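Clarkgate Striped Table Cloth
Kitchen and Dining Textiles

Product overview

The Clarkgate is a woven cloth for kitchen tables, worktops and serving surfaces. It is supplied in broad horizontal bands of light sky blue, bright orange and olive brown, and is intended for daily use in small and medium-sized kitchens. The cloth forms part of the Kudetti household range and may be ordered singly or in packs of 2.

Care and maintenance

Wash separately before first use. Machine wash at 40 degrees with similar colours and dry flat or on a line. Do not bleach. A cool to medium iron may be used on the reverse side. Slight shrinkage may occur in the first wash and has been allowed for in the stated dimensions.

The cloth is not heat resistant. Pans and dishes taken directly from the hob or oven should be placed on a suitable mat. It should be kept clear of gas burners at all times.

Ordering information

Retail customers may order through any Bowen household store. Catering and institutional customers should apply to the Pirkex supply desk, quoting the product name and the quantity required. The minimum trade order is 11 packs. Orders above 55 packs are delivered by pallet and require an agreed unloading time. Some 2,000 cloths are held in stock at the main warehouse, and further deliveries are expected in February.

Unused cloths may be returned in their original packaging within 30 days of receipt. Washed items cannot be accepted for exchange.

Product information last revised January 28, 2025.

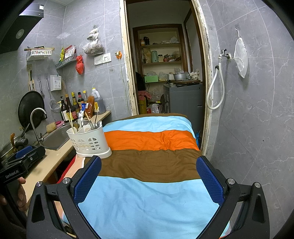
Clarkgate cloth in sky blue, orange and olive brown, laid out in a small kitchen.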